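4.2 Outerwear and the problem of the bed

Every household in the study owned at least one garment that did not fit the storage system its members described to us. In the intake interviews, participants spoke with confidence about drawers, shelves and hangers. Puffy jackets came up late, usually after the recorder had been switched off, and in the tone people use for a relative who has stayed too long.

We coded 2456 handling episodes across 108 sessions. An episode began when a garment was first touched and ended when it was left alone for 10 seconds, a threshold borrowed from Heywood's earlier pilot on bed linen and kept mainly out of loyalty. Shirts and trousers behaved well under this scheme. Padded garments did not. They were laid flat, abandoned, returned to, pressed on, and turned over, and a single jacket could generate more episodes than a full basket of towels.

The bed was the preferred work surface for these items even in homes with a large table. Participants explained that a table was too small, too hard, or already covered in things that were going to be dealt with later. A bed has the further merit of a deadline, as somebody will eventually want to sleep in it. Figure 3 shows a typical layout, with the jacket spread out over the fitted sheet and one sleeve across the body.

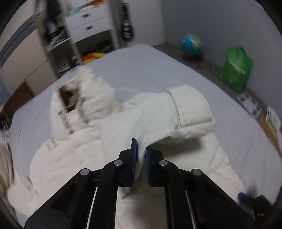 Figure 3. Hooded puffy jacket spread on a bed, one sleeve drawn across the body. White fabric is gathered in a narrow fold between the jaws of the gripper.

The crossed sleeve deserves comment. In the folding literature it is treated as step one of a known sequence: sleeves in, hood down, body in thirds. Our participants agreed that this was the sequence, and several recited it to us unprompted. In practice the first sleeve went over, the second sleeve went over, and the first one came back. We coded this as "sleeve return" and had to add a second code, "sleeve return, with remark." The remarks are not reproduced.

Hoods were worse. A quilted hood has its own volume and little interest in lying flat, and the trim, cords and toggles at the neck give it further opinions. Three strategies appeared in the data. Some people tucked the hood inside the collar. Others folded it down over the chest and rolled the body up toward it. The largest group left the hood where it was and declared the jacket folded, a position we have tried to respect in the analysis.

Agreement between the 2 coders was good for sleeves and poor for hoods. Sandra Heywood reviewed the disputed episodes in April and resolved most of them by merging the categories "tucked" and "shoved," which the codebook had kept apart on grounds she described as moral. The merged category is used in all the tables that follow. The original labels are kept in the Prillell archive for anyone who wishes to reopen the matter.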